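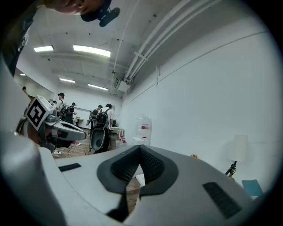
*Two hand-held grippers above a wooden floor.*

**Visit to the Prondovar supplement plant, 8/3/21**

The purpose of the visit was to see how powdered sports nutrition products are blended, tested and packed before they reach gyms and retail stores. Prondovar makes protein powders, creatine and pre-workout mixes under contract for several labels, among them Vokska and Stila. Our party was received by Shuk-fan Chiu, Head of Quality, who led the tour and answered questions throughout the morning.

### Receiving and storage

All visitors signed in, removed watches and rings, and were issued coats, hair covers and overshoes. The tour began at the receiving dock, where raw ingredients arrive in sealed drums and lined paper sacks. Every lot is held in a locked area until the laboratory has confirmed its identity. Ms. Chiu explained that caffeine is stored apart from all other ingredients and may be signed out only by two employees together. The same rule has applied to beta-alanine since January, following a labeling mistake by a former supplier. The lot concerned was returned unopened.

### Blending

The blending hall has nine mixers, each in its own room with a separate air supply. We watched through a window as a fruit-flavored pre-workout powder for Vokska was prepared. The active ingredients were first mixed with a small amount of carrier powder, and this premix was then added to the main batch. The operator told us that the final mixing step runs for 30 minutes. Longer mixing can cause the finer powders to separate again, and the time is therefore fixed in the batch record and may not be changed on the floor.

Members asked about cleaning between products. Rooms used for whey are washed down completely before a plant-based product is made, and swabs are taken for milk protein. Production may not restart until the swab results are signed off – a delay that the planning office builds into its weekly schedule.

### Laboratory

The laboratory occupies the upper floor. Each finished batch is checked for caffeine content, moisture, heavy metals and microbes. Products intended for competitive athletes are also sent to an outside laboratory, which screens them for banned substances. Last year the plant released 2,751 batches in total. Ms. Chiu declined to say how many had been rejected, but she did show us the form used for a rejection and the steps that follow.

There was a useful discussion on serving sizes. Several members reported that clients at their facilities take two scoops where the label calls for one. Stila has responded by ordering a smaller scoop and printing the caffeine amount per scoop on the front of the tub. Members felt that other labels should do the same.

### Packing

The packing line was built by Guo and fills more than 2,000 tubs per shift. Each tub is weighed after filling, and those outside the allowed range are pushed off into a side bin. The line was stopped for a label change when we arrived, and we were able to see it running only for the last few minutes.

### Points for members

Questions on proprietary blends were answered only in part. The plant holds full formulas for every product it makes, but the decision to publish them rests with the label owner. Members who advise clients on supplements are asked to request batch test reports directly from the brand – Vokska supplies them by email, while Stila posts them online by lot number.

A copy of the plant's allergen policy is available from the office on request. A second visit, limited to the laboratory, has been offered for members who could not attend, and names should be sent in by the end of the month.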